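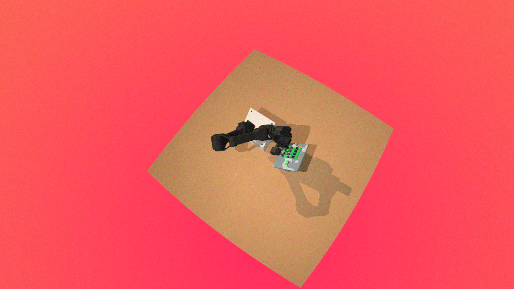

How to test a chore in simulation before you buy a robot arm for it

By Austra Petrauskas
Updated October 27, 2021

Every month I receive letters from people who want to know if a small robot arm can already do some boring job for them: sort the cutlery, put circuit boards into a tray, fold the towels. My answer is usually that you can find out yourself, at your own desk, and that it costs you only evenings. This tutorial explains how I do it. You need a computer which can run a physics simulator, a model file of the arm, and a kitchen scale.

I suppose that you have already installed the simulator and can open an empty world. If not, please read first the installation page and come back.

Step 1. Write the chore as one sentence

Take a sheet of paper and write what the machine must do, with one verb. "Lift the board from the table and place it in the tray" has already two verbs, so it is two chores. Test them separately. In our workshop at Jesby we lost most of March because we wrote "prepare the boards" and everybody understood something else.

For household work it is the same. "Clear the table" is perhaps 15 different chores, and an arm which is good at cups can be very bad at spoons.

Step 2. Build a plain world

Make a table top, put the arm on its base plate in the middle, and lay one object within reach. Please do not add shelves, walls or a nice kitchen. Choose a background in a loud colour which does not appear on the table. When something falls off, you will notice it immediately.

Put one strong light at the side, so that the arm and the object both throw a shadow. I find it easier to judge the height of the gripper by its shadow than by the gripper, especially when I look from above.

Step 3. Measure the real object

Weigh it, and measure length, width and thickness. Enter these values by hand. Many ready models of circuit boards and plates are made to look good and have no correct weight. My first board weighed 3,000 grams in the simulator, and I could not understand why the arm was so tired.

Friction is more difficult. Begin with the default value, then repeat the whole test with half of it. If the chore works only with the high value, you must consider it as not working.

Step 4. Move by hand first

Before you write any program, drive the arm with the sliders. Bring the gripper over the object, go down, close, lift. Watch for three problems:

The elbow touches the table before the fingers reach the object. Move the object further from the base or approach from another side.

The wrist cannot turn enough to follow the long side of the object. This happens often with rectangular things which lie at an angle.

The fingers cannot get under a flat thing. For thin boards, this is the most usual end of the story. You can grip the two opposite edges, if the gripper opens wide enough, or you can change the chore and let the board stand a little above the table on small supports.

If you cannot do it with sliders in 60 minutes, I would not expect a program to do it well.

Step 5. Repeat with small changes

Now record the movement and play it again 80 times. Each time, let the simulator shift the object a few millimetres and turn it a few degrees. Without this shift you test only the memory of the computer.

Ott Pētersons, who works with me on the Muvell tests, adds also a small change of the light if the arm uses a camera. I was against it at first because it takes longer to prepare. He was right, our camera program lost the board each time a shadow of the arm came over it.

Write down each result as "done", "dropped", "missed" or "touched something". Do not write "almost". With our flat board on the bare table we had 49 times "done". With supports under the board it became much better, but I have not yet finished that series, so I give no number.

Step 6. Decide

Compare with what a failure costs. A sock which falls down costs nothing, and you can try again. A board full of soldered parts which falls down is finished. For a shop floor I want a failure so seldom that one person can look after several arms, and for loose flat parts we are not there yet with a cheap arm. For parts which always lie in the same holder, yes, it works, and it has worked for many years.

At home I am less optimistic. The objects change every day, nobody puts them in a holder, and a dish towel is softer than anything I can simulate properly. My neighbour in Rovville asked me if she should wait for a robot before she repairs her dishwasher. I told her to repair the dishwasher.

Common mistakes

- Starting each test with the gripper already directly over the object.
- Making the table endless. Give it an edge, as a real one has.
- Changing the friction and the speed in the same test - you will not know which one helped.
- Stopping the recording when the object is lifted. Let the arm hold it for ten seconds, then put it down.

The test sheet which we use was made by Krūmiņa and can be copied freely. If you translate it, please send me your version and I will add it to this page.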